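Ticket: Gripper opening width drifts during two-handed demos
Project: Memska tabletop set
Component: hand-held grippers, recording software (Drirnano build)
Priority: medium
Status: resolved, leaving open until Monday for comments

OPENING REPORT

Hi all! First off, the two-handed recordings are going really well and I'm having a great time with them. Small objects are so much nicer to teach by hand than they ever were over the remote link. But I've hit something strange and would like a second pair of eyes.

On the right gripper, the opening width in the log doesn't match what the jaws are doing. At the start of a session it's fine. After a while the log says the jaws are more open than they are, and the error keeps growing. When I replay the episodes on the arm in the Hendricks lab, the right side closes late and not far enough. It nudges the object and then lifts nothing at all.

The left gripper is clean. Same software, same table, same person holding both.

What I'm recording: pick up small household things, hold them over the tray, put them down inside it, one hand or both. Of the 200 episodes in this batch, 27 failed the width check, every one of them on the right.

WHAT I TRIED FIRST

Restarted the recorder. The error went away for a few episodes, then came back.

Swapped the cables between left and right. The problem stayed with the right gripper, so I stopped blaming the cable.

Swapped the ports. Same again.

Cleaned the finger pads. They needed it, but the width didn't care.

Went back one Drirnano build. No change, so I moved forward again.

UPDATE 1

Got somewhere! I was only looking at the width at the end of each episode, and that hid the pattern. I plotted the whole session as one long line and the drift is a staircase. It sits flat, jumps a little, sits flat again. Every jump lands on a hard squeeze.

That makes so much sense for this task. With a soft object I close gently. With a thin, stiff one I clamp down because I don't want to drop it, and the right hand is my strong one. I went through the log and marked the hard squeezes, and 23 of the bad episodes come right after one. The remaining four I can't tie to anything yet.

So now I think something in the right gripper slips under load and doesn't come back.

UPDATE 2

Opened the right gripper. The encoder magnet turns on its shaft if you push it with a fingernail. It isn't loose enough to rattle, which is why I never felt it while recording, but it's loose enough to creep when the jaws stop dead against something stiff. The left one doesn't budge however hard I push.

I checked the Jolitz mounting notes and there should be a set screw plus a dab of thread lock. The screw was there. I couldn't find any trace of thread lock.

Put it back together with thread lock, left it overnight, then zeroed both grippers with the jaws fully closed. The width count at full open on the right is now 2,223, and it reads the same after a long run of mean, knuckle-whitening squeezes. I tried very hard to upset it.

UPDATE 3

Back at the table with both grippers for a proper test. I picked bottle caps for it on purpose: they're stiff, they're light, and if the width is off even a little the replay misses them completely. I held each one near the tips of the pads, where a small error matters most, and kept the other hand busy at the same time so both logs had something in them.

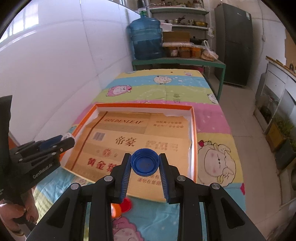

Width on the right stayed flat through the whole session. No staircase! I squeezed harder than I normally would and paused with the jaws shut before each release, so there was plenty of time for a slip to show.

Replay on the arm looks great too. The right side closes on time and the lift works. I ran the same episodes twice in a row and the closing point landed in the same place both times. I may have cheered.

WHAT TO DO WITH THE OLD EPISODES

I'd like to keep as many as we can. The motion of the hands is good in all of them and only the width on one side is wrong. Where the drift is a clean step, we can subtract it, and I have a short script that does this and writes a corrected copy next to the original. For the four odd ones I'd sooner record them again.

Please don't train on the uncorrected batch in the meantime.

STILL OPEN

Could the recorder ask for a closed-jaw zero at the start of every session? It takes a few seconds and would have caught this on day one. I've put in a separate request for that.

If you have a gripper from the same delivery as mine, try the fingernail test on the magnet. Add a line to this ticket with what you find, loose or tight, and say whether it's a left or a right.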